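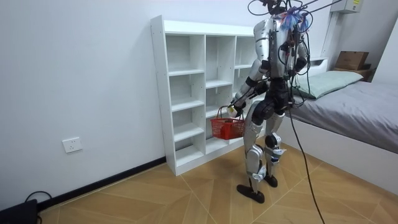 3.2 The shelf and the basket

Papers > Household Storage > Open Cubbies > Section 3

I'll admit I got attached to this shelf. It's a plain white cubby unit, it sits right on the floor, and we kept coming back to it all through September when we wanted to think about where people put food that doesn't go in the fridge.

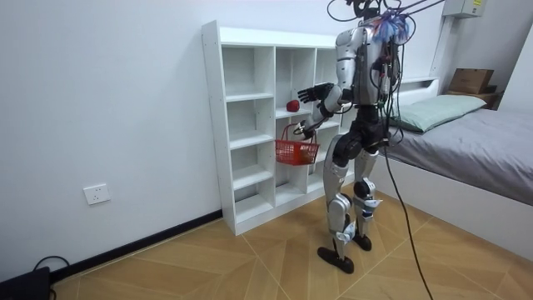
Remigiusz Szewczyk and Aleksandra Czerwiński, Lisum

Figure 1. Open cubby unit and red shopping basket, with an apple on a shelf.

Aleksandra wanted closed cupboards at first, and we argued about it for a week (she still thinks I cheated). My case was simple: with open squares you can spot an apple from across the room, and in our 54 kitchen diaries people kept telling us they ate what they could spot.

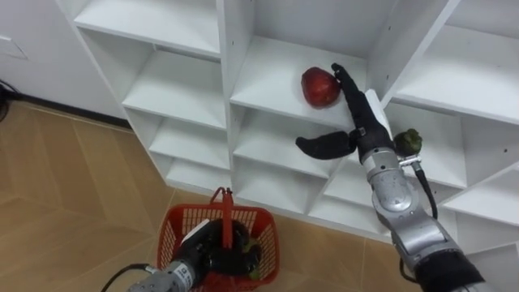 They also told us they hated bending down. Of the 1,254 diary entries, 300 mention a low shelf, and hardly any of them kindly! So we started thinking of the bottom row as spare space, good for a bag of potatoes maybe.
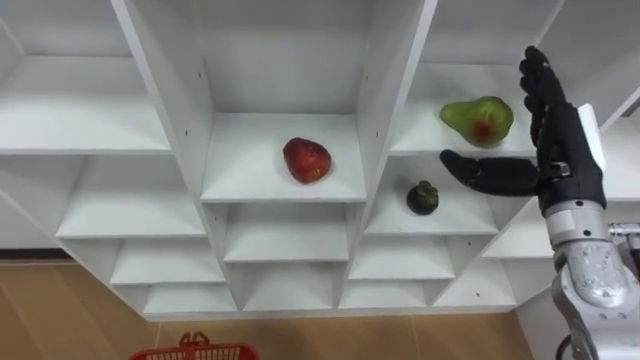 Height is only half of it, though. I care just as much about how far back things get pushed, and our diary keepers grumbled about that too. An avocado lying close to the front edge, like the one in the last picture, is easy to grab on the way past with a basket.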